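Moving week, day whatever

22/08/2025

Quick one tonight, I'm typing on the floor because the chair is on the truck. Or in the truck. Somewhere between here and Prilholm anyway.

So. We're moving. Those of you who've been reading since February know this has been coming, and those of you who haven't — hi, it's chaos, grab a box.

Third-floor walkup to a ground floor with a yard. A yard! Small one, mostly gravel and one angry looking shrub. Rodrigo Pastor (landlord, old one, nice man, terrible handwriting) is giving us till the end of the month to get the last stuff out, and I'm really trying not to need it.

What I've learned so far. Pack the kitchen last. I packed it first, like a fool, and we've been eating noodles out of a measuring jug. Also label the SIDES of the boxes. Tops are useless once you stack them. I have a wall of boxes that say nothing and I know one of them has my tax stuff in it.

Tools though. Tools are my weak spot. I keep every one. My partner went through the hardware drawer with me on Tuesday and it took the entire evening, me arguing for every screwdriver. Old rasps, files, pliers that don't close. Most of them need a wash more than anything else.

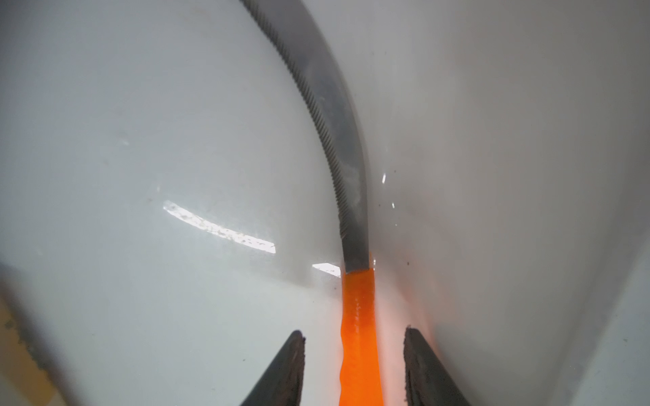 Photo: Stanisława Sowa

Rule I finally agreed to — if it has a job in the new place, it comes. If I have to invent the job, it goes. Lost 2 hammers that way. Kept the orange-handled one with the teeth, obviously. There's a door in the new house that sticks and I've already got plans for it.

The money part, since a few of you asked. Got three quotes. The cheapest was 300 for a van and one guy, no insurance, "cash is best". The top one was 2000 and they'd have packed my socks for me. Went with Tralport in the middle. So far so good, they turned up early, they didn't swear at the stairs. One of them carried the washer down practically by himself and then asked if we had any juice. We did not have any juice. I felt awful about it all day.

Internet is the other saga. Cletel said the line would be live Thursday. Then Friday. Now it's "within the window", and I'd love to know whose window. I've been on hold so much I know the whole hold song, including the little drum bit. If this post goes up late that's why, I'm hanging off my phone and it's got one bar if I lean toward the bathroom.

OK what else. Giving stuff away is harder then selling it. I put the bookcase online for nothing and got a pile of messages, all of them "is this available", none of them ever answering again. Put a price on it and it was gone by dinner. Make of that what you will. The lady who bought it was called Mrs. Malinowski and she brought her own rope, which I respect.

And then the pretty stuff. The stuff with no job at all. I'm bad at this. By my own rule most of it should go, but I'm not a monster, so pretty things got their own pile and the pile got its own rule: would I put it out the first night? If yes, it travels up front in the car with us. If no, donation box. Mugs count as pretty things. I don't make the rules (I do make the rules).

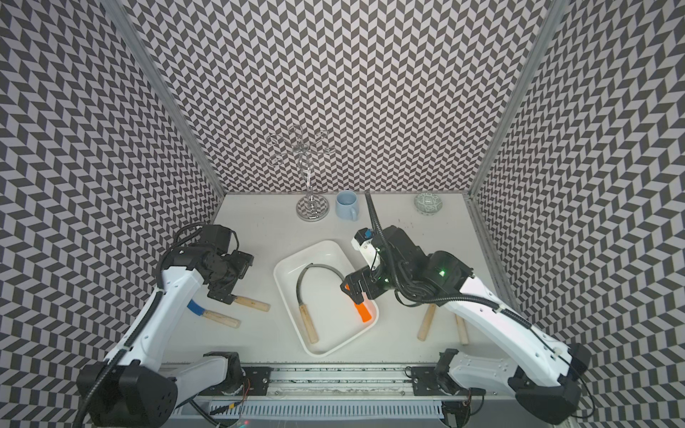
Silver jewelry stand and the pale blue mug. Both first-night material.

Things I'd do different, fast, before my battery dies:

Start with the closets, not the shelves. Shelves look like progress but closets are where the horror is.

Take photos of how the cables go into the back of the TV. I did not do this. There's a bag of cables now and it's just a bag of cables forever.

Don't defrost the freezer the night before. Do it two days before. Every towel I own is now damp and in a trash bag, and the trash bag is in the hallway, and I've tripped on it twice.

Keep one set of sheets with you. Not in a box. WITH you.

Say bye to the neighbors properly. I nearly skipped this and then the man downstairs knocked with a plant he'd grown from a cutting of a plant I'd forgotten I gave him. So that's riding in the car too, on my lap, and I may of cried a bit on the landing.

More when the internet's up. If anyone knows what to do with an angry shrub in gravel, comments are open. Pics of the yard next week, once I find teh box with the rake.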